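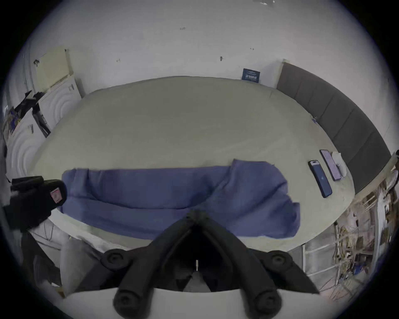 Curcombe Home Boards > Laundry and Linens > Folding and Storage

Thread: Olszewski fold, table or bed? I'm not convinced it matters
Page 1 of 1
Started 11/18/21

yeeman_y
Posts: 427

A while back in the sticky thread somebody wrote that you can't do the Olszewski fold on a bed because the mattress "eats the crease." It has been repeated so many times since then that people now say it like it's a law of nature. I'd like to know who tested it.

For anyone who hasn't read the sticky: thirds the long way, flatten with your forearm, then thirds again, and the hem ends up inside. The claim is that you get a sharper stack that takes up less shelf. The second claim, which came later and which I trust even less, is that you need a hard surface and preferably one of those Irklow folding tops that clamp over the dryer.

I did a full load on the big round table and a full load on the bed. Same towels, same fold, same shelf. The stacks came out the same height as far as I could tell. The bed one leaned a little. That was all the difference I could find.

So what am I missing? I'm not buying a clamp-on top to fix a lean.

mlyu_32
Posts: 972

You're missing that towels are the easy case. Anything thick will hold a fold wherever you put it. Try it with a pillowcase or a thin shirt and come back.

Also "as far as I could tell" is doing a lot of work in that post. Did you measure?

yeeman_y
Posts: 427

I held a ruler next to it. I didn't write the number down because there was no difference to write down.

Fair point about thin stuff.

laichingko
Posts: 32

I'm with the OP on the Irklow. My sister-in-law has one and it slides. The clamps don't grip a front loader with a curved lip, so she put a damp dishcloth under it, and now she has a folding surface that makes the laundry wet on one side. She still recommends it to people.

But I don't agree about the bed. My problem isn't the crease, it's my back. A bed is too low. After one basket I'm bent over like a question mark. A dining table is the right height and you can walk around it.

WYLui
Posts: 427

A round table is a terrible shape for this. Where do you line up the edge? On a square table you put the hem on the edge of the table and it's straight. On a round one you're guessing.

yeeman_y
Posts: 427

You line up the towel with the towel. I've never lined anything up with the table. Do people do that?

WYLui
Posts: 427

Yes, people do that. It's step one in the sticky.

mlyu_32
Posts: 972

It is not step one. Step one is "shake out." The table edge bit was edited in later, and I remember because I argued about it at the time. The original post said any flat surface.

And while I'm here, the edit went in the same January that all the Irklow posts started showing up. Make of that what you like.

WYLui
Posts: 427

Oh come on. You think a folding table company is sneaking into our sticky?

mlyu_32
Posts: 972

I think somebody bought one and then needed it to be necessary. Happens with every gadget on this board. See also: Zolent.

laichingko
Posts: 32

Please don't start on Zolent.

hlc_linens
Posts: 3

New here (Lai-ching Huang, hi, there seem to be two Lai-chings now, sorry for the confusion). What is Zolent?

laichingko
Posts: 32

Spray you put on before folding. It's supposed to "set" the fold. Smells like a hotel elevator. I used up a whole bottle and my pillowcases looked the way pillowcases look.

WYLui
Posts: 427

It works on linen. I'll say that much for it. On cotton I never saw a difference.

mlyu_32
Posts: 972

Water works on linen. Put water in a spray bottle and try it blind. Have somebody else spray half of them and not tell you which.

WYLui
Posts: 427

I'm not running a lab in my laundry corner, Man-lok.

yeeman_y
Posts: 427

Back to beds. I think the distance matters more than the surface. If the bed is right up against the machines, you pull things out and turn and you're folding. If you have to haul a basket down a hallway to the "correct" table, half of it ends up sitting in the basket overnight and wrinkles anyway. I've done that plenty of times. No fold on earth fixes a night in the basket.

The bedroom wins for me on that alone, low or not. 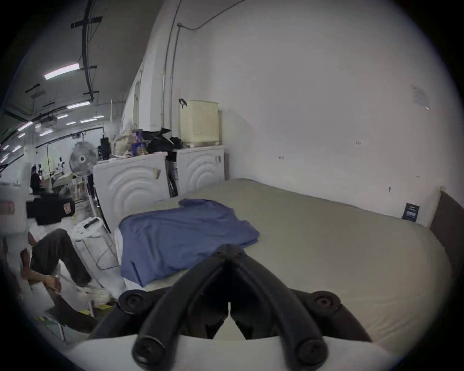
Blue cloth on the bed, laundry basket on top of the farther machine.

laichingko
Posts: 32

OK, that really is close. I'd still want it higher. But I see why you don't bother with the table.

WYLui
Posts: 427

Look at the top of the nearer machine, though. Black bags and clothes in a heap and a bunch of packages next to it. That's the real argument for a folding top. If there's a proper work surface up there you won't pile things on it.

mlyu_32
Posts: 972

You would absolutely pile things on it. You'd pile more, because it would be bigger. Every flat surface at hip height in my place has something on it, and the flatter it is the worse it gets.

WYLui
Posts: 427

Speak for yourself. Mine's clear.

laichingko
Posts: 32

Wing-yan, I have seen yours.

WYLui
Posts: 427

That was one visit and I'd just gotten back from my mother's.

hlc_linens
Posts: 3

Can I ask about the sheet? I notice it's smooth, just a fitted sheet, no comforter in the way. I tried folding on my bed and everything sank into the comforter and slid around. Maybe the people who say beds don't work are folding on top of the covers?

yeeman_y
Posts: 427

That could be the whole thing. I always strip it back to the fitted sheet before I fold. It didn't occur to me that anyone would do it on a comforter.

mlyu_32
Posts: 972

Decent theory. I'd believe that before I'd believe "eats the crease." Though it doesn't explain thin shirts. I've had those go crooked on a bare mattress.

laichingko
Posts: 32

What do you do about lint? My worry with folding on the bed is that it goes straight onto the sheet you sleep on. Dark towels especially.

yeeman_y
Posts: 427

I fold there on the day I change the sheets, before the clean ones go on. Any other day I brush it off with my hand and live with it. It's not that much lint.

WYLui
Posts: 427

"Live with it" says the person who wants evidence for everything.

yeeman_y
Posts: 427

I have evidence. I sleep in it.

mlyu_32
Posts: 972

So, the thin fabric question. I did it myself this afternoon since it was bugging me. Pillowcases, cotton, no spray. One batch on the kitchen counter and one on the bed with everything pulled off down to the fitted sheet.

Counter batch was squarer. I could see it right away. Once they'd been sitting in the closet for a few hours with a blanket on top, I couldn't have told you which was which, and I'd marked them.

So I was half right. You do get a neater fold on a hard surface with thin stuff. It just doesn't last long enough for anyone to care.

WYLui
Posts: 427

I care. I'd like them to go in square.

mlyu_32
Posts: 972

Then use the counter. It's free.

laichingko
Posts: 32

Did you measure?

mlyu_32
Posts: 972

I used a ruler, and unlike some people I wrote it down. The note is on the back of an electric bill and I'm not typing it out.

hlc_linens
Posts: 3

Does anyone fold sitting down? My knees aren't good. I have a bench that goes along one side of my table and I've been thinking of doing towels from there, but the sticky says to stand.

laichingko
Posts: 32

Sit. The sticky says a lot of things. For bath towels you'll want to do the long thirds in your lap and only the last part on the table, or you'll be reaching all the time. Hand towels are no trouble.

WYLui
Posts: 427

Agree with sitting for small things. I would not try a king sheet that way.

yeeman_y
Posts: 427

I wouldn't try a king sheet any way. Mine gets rolled into a ball and put behind the towels.

mlyu_32
Posts: 972

Could a mod at least take the table edge line out of the sticky, or mark it as optional? New people read it and think they have to go shopping.

WYLui
Posts: 427

I'd leave it in and add a note that a stripped bed is fine for towels. I'm not conceding on pillowcases.

yeeman_y
Posts: 427

I can live with that wording. Sent a message to the mods with both versions, will post here if I hear back.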